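Wrist cam policy keeps stopping short on soft objects

norkach_dan
Posted 27th October

Ok so I've been training a grasp policy on the wrist camera only, 190 demos, and on hard stuff it's great. On soft props it closes early, every time! Tried action chunks of 30 steps and then shorter ones, same thing. Frame from right before it closes on the ketchup:
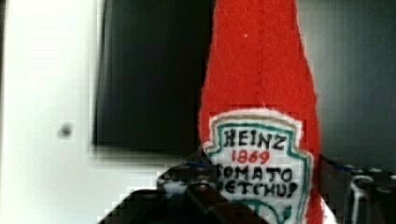

Fabric ketchup, wrist cam, fingers down by the label

My theory is depth. The red fills so much of the view that the encoder thinks it has arrived.

Renu Bhardwaj
I don't buy the depth theory. Look at the blur and the blocks around the gripper. You can read HEINZ fine but the fingers are mush, and the fingers are the part your policy needs. What bitrate are you recording at?

norkach_dan
Uh, 3,000 kbps, whatever the Jomby recorder defaults to. The label being readable is why I figured it was good enough...

mircea_m
Going to disagree with Renu a bit. I've trained on uglier video than that (way uglier) and it worked. I'd check the timestamps first. If your joint states lag the camera by even 2 frames, the close command lands early and it looks exactly like this.

Renu Bhardwaj
Then why are the hard objects fine? Same lag, same clock.

mircea_m
Hard objects forgive an early close, felt just squishes out. Plot gripper width against the video for one episode and we'll know.

norkach_dan
Doing the plot tonight, and re-recording a few at a higher bitrate too.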